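Makeup drive at Briggs Street center passes its first target

23 February 2022

A collection of makeup for people starting over in new housing has brought in 560 items, the Sundano Community Center said in its monthly notice. The drive opened last July and was first meant to run for 30 days. It was extended twice after donations kept arriving at the Briggs Street entrance.

Items are sorted at the center before they go out in small zip bags. Each bag is meant to hold enough for a job interview or a first week at work: a foundation, something for the eyes, something for the lips and at least one brush. Bags are made up by skin tone, and the person receiving one can swap anything in it.

"Foundation is the hard part," said Chak-lun Chiu, who runs the collection. "We get plenty of light shades and we run out of the deeper ones in the first week. If people want to know what to buy, that is what to buy." 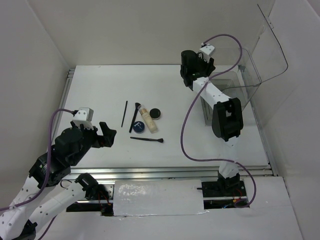
A foundation bottle, a brush and other makeup items on a white table.

The center accepts sealed products only, with the exception of brushes, which may be used if they are clean and the bristles are sound. Brushes are washed again on site and dried flat overnight. Mascara and liquid liner must be in the original packaging with the seal in place. Anything past its printed date is thrown out.

Pencils have been the most common donation, followed by lipstick. Perfume, nail polish and hair dye are not accepted, and neither are sample sachets, which Chiu said tend to split inside the bags.

So far 29 bags have gone to residents of Ileo House, a transitional housing program on the north side of town. A second group is being put together for Witine, the job training office next to the bus station. Lefteris Stefanou, who manages the Witine front desk, said the bags would be kept with the interview clothing the office already lends out.

"People come in for a jacket the day before an interview," Stefanou said. "Now they can leave with the rest of it."

The center is also asking for small mirrors, cotton pads and unopened makeup remover. Zip bags are needed in the quart size. Cash gifts can be left at the front office and will go toward foundation in the shades that are short.

Donations may be dropped off during regular building hours in the bin inside the Briggs Street door. Larger boxes should be taken to Room 2, and donors who want a receipt should ask for one there.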